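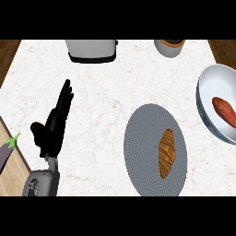

Dorottya Kun told us that the fake delivery text fooled her because it was boring. It had no threats in it and no prize, only a line saying her parcel needed a corrected street number, and she had been waiting for a parcel. We wrote that remark on the whiteboard in our first week and it never got erased, and it ended up shaping most of our project.

Fake Delivery and Bank Texts: What Do People Look At Before They Tap?
Final report, Ornwood College, Information Security and Everyday Life
Submitted December 27, 2021

Why we picked this

Our group started out wanting to do something on email scams, which has been done a lot and done well. Then we compared phones over lunch and found that every one of us had a suspicious text sitting in our messages, and that we disagreed about which ones were really fake! One of us had been ignoring true reminders from her own dentist for a year. That was the moment the project got interesting to us. A person who trusts everything can lose money, but a person who trusts nothing misses appointments, bills and sometimes a real warning from the bank. We wanted to look at both mistakes.

Our question was simple to write down: when people get a short text from a company, what part of it do they use to decide whether it is real? We guessed they would mostly look for spelling mistakes, because that is what all of us were taught in school.

How we set it up

We made a deck of 15 printed cards, each showing one text message the way it would look on a phone, with the sender at the top. Six were genuine in style, modeled on messages our group members had received. The rest were fake. We didn't want to use the names of real companies, partly because our instructor asked us not to and partly because people have strong feelings about their own bank. So we made up a parcel carrier called Olus and a bank called Jaltton, and gave every participant a one-page sheet before they began. It said what the web address of each company was, what each company would never ask for in a text, and what phone number was on the back of the Jaltton card.

Participants could keep the sheet in front of them the whole time. We want to stress that, since it matters a lot later.

Each person sorted the cards into two piles, real and fake, and then we asked them to point at the part of the card that made up their mind. We did not tell them how many of each there were. A pilot run with classmates showed us that two of the cards were confusing for the wrong reasons (one had a date that had already passed), so we rewrote those and threw out the pilot results.

We recruited at the student center, at the Ornwood public library and at the Gulyás bakery, where the owners let us use the corner table on slow afternoons in November. In all, 70 people took part. Everyone was 18 or over, nobody gave us a name or phone number, and people could stop whenever they liked. We paid in cookies.

What we found

The first result surprised all of us. Only 14 people sorted every card correctly. We had expected far more, given that the answers could be worked out from the sheet.

Spelling did get used, just as we guessed, and it led people wrong in both directions. One of our genuine Olus cards had a clumsy sentence in it ("Your item is arrive today"), copied from a real message one of us had gotten, and it was thrown on the fake pile more than any other genuine card. Meanwhile the fake Jaltton card with perfect grammar and a polite sign-off was the most trusted fake in the deck. People pointed at the sign-off and said it sounded like a bank. We loved this card. It took us an entire evening to write.

The web address was the part that would have helped most, and it was the part people pointed to least. Several told us they had noticed it but didn't know which bit of it to read. This was a great thing to learn, and we changed how we explain addresses because of it. If the company's address is jaltton.example, then jaltton.example/alerts belongs to the bank, while jaltton.example.alerts-desk.example belongs to whoever owns the last part. A lot of people read from the left, found the name they knew, and stopped. Reading from the left is how we read everything else, so we can't blame them.

Then there is the sheet. Most participants looked at it at the start, put it down, and did not pick it up again. The ones who kept checking it were slower and did much better. We didn't time anybody, so "slower" is only our impression from sitting across the table, and we wish we had brought a stopwatch.

The calm messages did well at fooling people, and here Dorottya's remark came back to us. Cards that shouted about a locked account got suspicious looks right away. The quiet ones, asking for a small fix to an address or a tiny redelivery fee, slid through. One man at the library said he would never fall for a scam over a lot of money but might well pay a small fee just to make the message go away – and then he sorted the fee card as real.

Problems with our study

Cards are not phones. Nobody was in a hurry, nobody was walking to class, and no one was waiting for an actual parcel. People also knew they were being tested, so they were probably more careful than usual. Our participants came from three places that are all within walking distance of campus, and the library group was older than the others, but we didn't record ages closely enough to compare them properly.

We also argued about the clumsy genuine card. Half the group felt it was unfair. The other half felt that real companies send badly written texts all the time and that leaving it out would have been unfair in a different way. It stayed in, but if you run this again, try it both ways and tell us what happens!

What we made from it

After the sorting, we sat down with each person who wanted to and went over the cards together. This was easily the best part of the project. People told us about messages they had received, and they wanted to know what to do next time, so we turned our answers into a half-page handout. It says:

Don't use the link in the text. Open the company's app, or type the address yourself.
Call the number on the back of your card, not the number in the message.
Read the web address from the end of the company part, just before the first single slash.
If you already tapped and typed in a password, change it now, and change it anywhere else you used it.
If you gave out card details, call the bank first and feel embarrassed later.

The last line was suggested by a participant and we kept her wording. The library has put copies by the public computers, and Gulyás has a stack next to the register.

If we had another semester

We would build the cards as real messages on a loaned phone, so that people could press on a link and see where it led. We would also split participants into two groups and give only one of them the lesson on reading addresses before they sort. Right now we believe the lesson helps, but we gave it to everybody afterward, so we can't show it.

The full set of cards, the company sheet and the tally for each card are in the appendix. Card 6 is printed there with its corrected date.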